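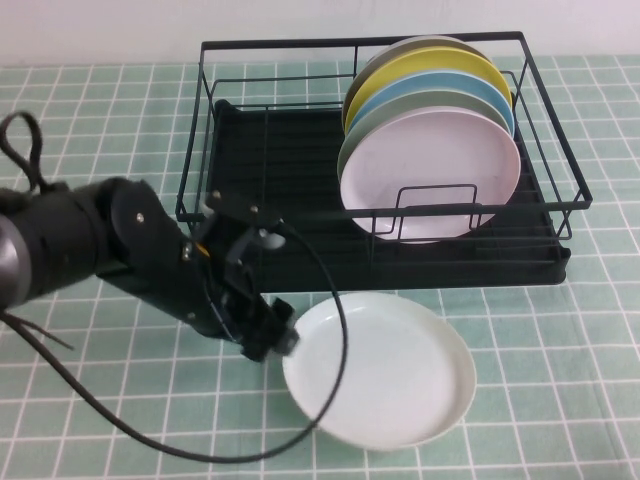

## Fuvura Giving Stand: six months with a collection plate that wants your email address

The steeple of the Laitinen Chapel has leaned toward the parking lot since before I moved here. In August the town finally put a fence under it, and I was handed the job of raising money from people who stop by to look at the fence. A bucket had been tried. The bucket made $7 in its best week, and part of that was Canadian.

So we bought a Fuvura Giving Stand. It's a tap-to-give terminal on a post, with a screen on the front and a slot for cash on the side, sold to churches, museums and anybody else with an old building and a bad roof. Ours cost $400 before the base, and you need the base. Without it you own a very expensive stick.

### Setting it up

The post goes together with four bolts and the hex key in the box. The instructions are good. The software is where your evening goes. You make an account, then a "campaign," then a "story," and then you choose a mood for the story. I picked Hopeful. The other choices were Urgent and Grateful, and the steeple seemed to call for something between Urgent and Duck.

You can set four gift buttons. Out of the box they read $25, $50, $100 and $250, which tells you who Fuvura thinks is walking past. I changed them to $3, $5, $10 and $20 on the second day, after watching a man look at the screen, look at the steeple, and decide that the steeple was fine.

### What it does well

It takes the money. Cards and phones both work on the first tap, even with gloves on, and the thank-you screen comes up before people have time to wonder if they've paid twice. In six months the stand took in $1,857 by tap and $158 through the cash slot, for a total of $2,015. I know what the steeple will cost, and I would prefer to go on talking about the stand.

The reports are clear and can be sent to a spreadsheet without a fight. The battery gets through a full open-house day and then some. The cash slot has a real lock with a real key, and I've come to love it more than any other part of the product.

### What it does less well

After each gift, the screen asks for an email address. You can turn this off, but the switch lives under "Donor Joy," so it took me most of a month to find it. By then we had collected a fine list of addresses, several of them obscene.

There is also the thermometer. Fuvura draws one on the screen to show how close you are to your goal, and it's a cheerful thing when a billionaire has just called. With our numbers it showed a thin red line at the bottom that most people took for a crack in the glass. I lowered the goal to "scaffolding, first part" and the line got up off the floor – people started giving more that same weekend. I can't prove one caused the other. I've left it alone.

Fees are the usual bite out of each tap, and the bite hurts most on small gifts. On a $3 tap you can feel the teeth. The screen will offer donors the chance to cover the fee, and more of them say yes than I would have guessed.
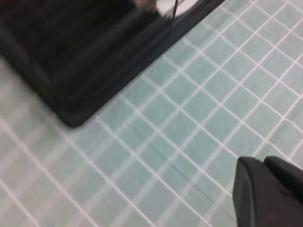 Hsiu-ying Tsai wrote to me after I grumbled about the fees in our newsletter, and her view is that I'm measuring the wrong thing. Small gifts don't pay for steeples, she says, and never have. They show the one person in town with real money that everyone else has already chipped in, and if the stand can print a page saying so, it has earned its keep.

It can print that page. It's under Reports, then "Community Love." I have the page in a folder and I'm working up to a phone call.

### Compared with the others

I borrowed an Evon reader for two weeks. It's smaller and cheaper, and it sat on the welcome table looking like something left behind by a delivery driver. It took in very little. The Takavon kiosk is the handsome one, with a big screen and a slide show, but you rent it by the month and the contract runs longer than some of our marriages. Minttu Manninen has one and swears by it, though her museum has a gift shop and a heated lobby, and I have a fence.

### Would I buy it again?

Yes, with the base, and with an hour set aside to hunt through the menus for everything named after a feeling. Change the gift buttons before you put it out. Pick a goal your visitors can dent. Keep the bucket, too. Some people still like to hear the coin land, and last month one of them put in a twenty.

Four stars. I took one off for Donor Joy.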